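Basket weaving in Purkenach

Basket weaving in Purkenach is a home craft of the Purkenach valley, where it was for a long time the main winter work of farming families. The village stands at 783 meters, and willow grows well on the wet ground along the stream. The rods are cut after the leaves fall, sorted by length and kept in bundles until May.

Two ways of preparing the rods are known. Brown willow is dried with its bark and gives a dark basket. For buff willow, the rods are boiled first and then peeled, so the bark leaves a warm color in the wood. Dark baskets are today also made with stain, which the older weavers did not use.

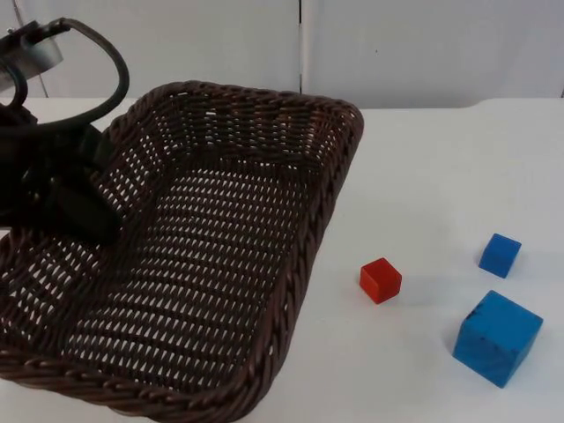

Dark brown rectangular basket in wicker.

The local form is called Grumo. It is a low basket with four sides, and it was used for bread, onions and washed linen. Its base is made first, and the side stakes are then pushed in and bent upward. The border comes last -- it is the part by which a weaver is judged. An open weave was preferred for food, because air can pass through it.

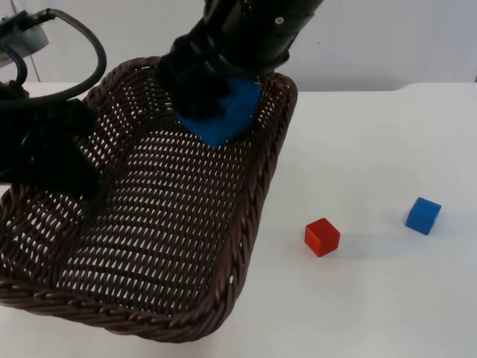

Lattice weave and braided rim of a wicker basket.

The trade became smaller when cheap containers came to the market. A cooperative with the name Bandasska sold 600 baskets in its best year, but it closed after three weak seasons. Courses are now held on Thursday in the old school.

The origin of the word Grumo is not clear.

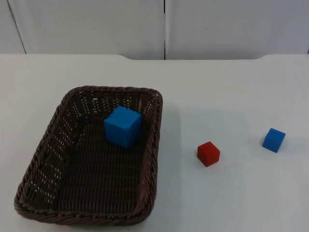

Severin Brunner has objected that the name belonged at first only to the round potato basket, and that the form with four sides took it over later. Other writers leave the question open.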